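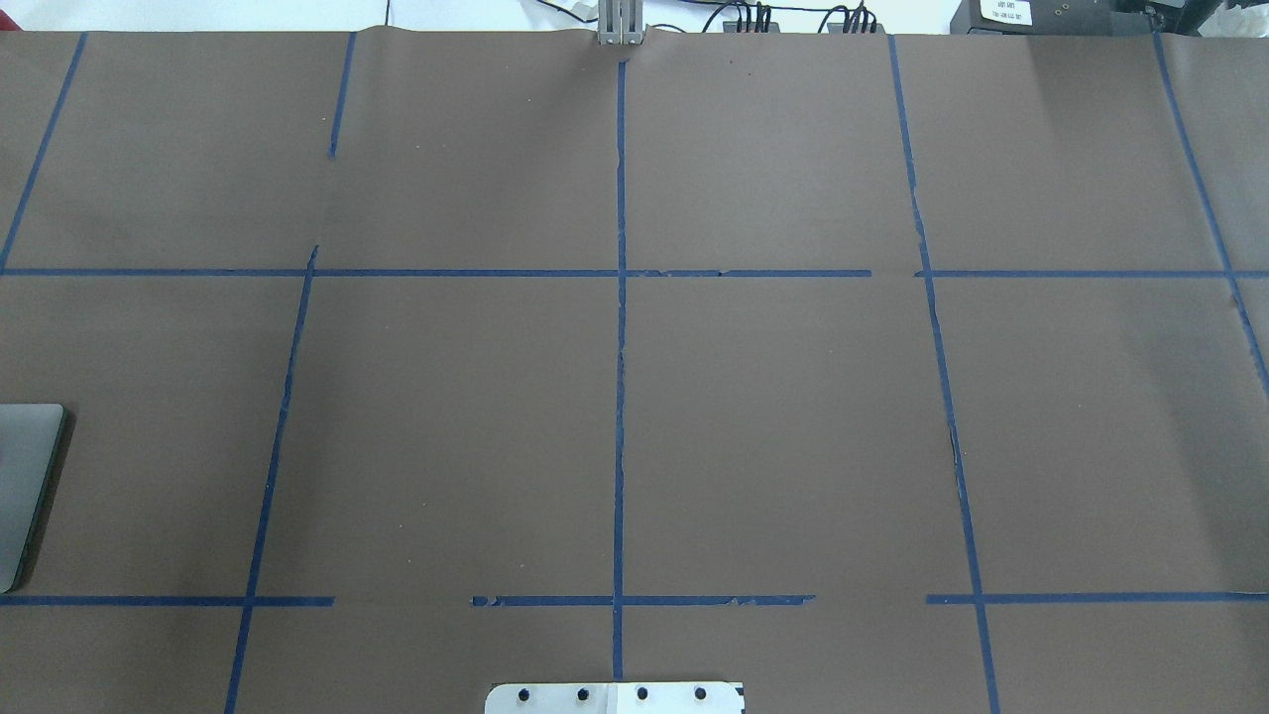 Brown paper marked out with blue painter's tape.

How to file a complaint about a police officer in Griltdale

You can complain if you were stopped, searched, arrested or held and think you were treated badly. You don't need a lawyer, and a complaint costs nothing.

Write it down first

Do this the same day if you can. Put down the time, the street, what was said and the badge number or patrol car number. If you don't have a number, describe the officer – height, hair, uniform. Keep to what you saw and heard yourself.

If you were hurt, see a doctor and ask for a copy of the notes.

Fill in Form 51

The form is at the front desk of any station and at the Griltdale library. It has four pages. Leave page 3 blank unless you are complaining for someone else, such as a child or a relative in custody. In that case the person must sign it, or you must say why they can't.

Make two copies before you hand it in. Ask for a stamped receipt.
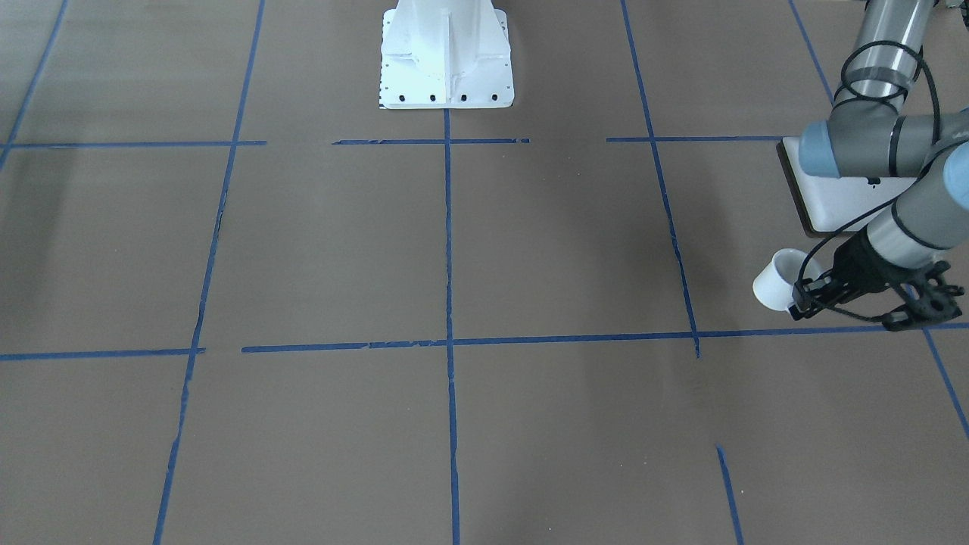
Mostafa Abdel Hamid wrote to us that the desk officer offered to "pass it on" without a stamp, and that he waited until he got one. He had to show that receipt in February, when the office could not find his file.

After you file

You should get a letter with a case number. An investigator may call to set up an interview – you can bring one person with you. If you have open criminal charges over the same event, talk to your defense lawyer before you give a statement.

Page last checked 28 July 2022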